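Match data operators (part-time), Vieira Handball League

Posted September 8, 2022

The Vieira Handball League is recruiting part-time match data operators for the coming indoor season. Operators work in pairs at the scorer's table and record every shot, save, turnover, suspension and team time-out in the Trollent match software. The post is paid per fixture and suits people who already know the rules of the game.

The work

One operator calls the action aloud and the other enters it. Pairs swap roles at half-time. The caller gives the event first, then the shirt number, then the outcome, for example: shot, nine, saved. Shots are also given a zone. Zone codes are printed on the table card and should be learnt before the first fixture.

The official game clock stays with the timekeeper and is not the operators' concern. Entries are stamped from the Trollent clock, which must be matched to the hall clock before throw-off and again at the start of the second half. A drift of more than one second is to be noted in the match log.

Last season the league's operators logged 3,474 shots. Corrections after the final whistle were mostly to assists and to saves off the post, so training this year gives more time to both.

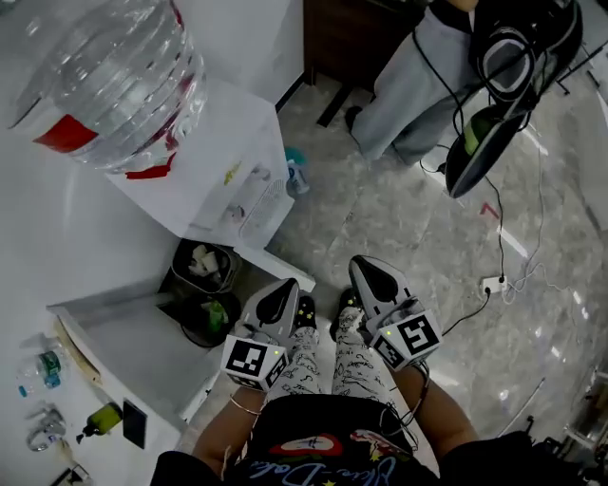
Gervásio Miranda writes that the hard part is the fast break: by the time the caller has read out the steal, the ball is in the net and the goalkeeper has it back out to the centre. His advice is to call the goal first and put the steal in at the next stoppage. The league accepts this method, provided the order of events is put right before the half is closed.

Hours and location

There are 26 fixtures, played at the Varkora hall and at two smaller halls in the district. Operators are expected to take at least five. Arrival is one hour before throw-off, and the signed match report goes to the referees within 20 minutes of the final whistle. Double fixtures are common at weekends and are paid as two.

Requirements

Good working knowledge of handball rules, including passive play and the suspension procedure
Accurate typing under noise
Clear speech
Aged 18 or over on the date of the first fixture
No playing or coaching role with a club in the same division

Experience with Trollent is useful but not required. People who have used Mindora or a paper tally sheet usually adapt within a couple of matches - the zone codes are the main difference.

Training

Two evening sessions in September, both compulsory for new operators. The first covers the software and the table card. The second is a full match coded from video, marked against a reference log. Returning operators need attend the second only.

How to apply

Write to Edileuza Guerra at the league office with a short account of your handball background, the halls you can reach and any dates you cannot work. State whether you are applying alone or as a pair. Single applicants will be matched with a partner at the second training session.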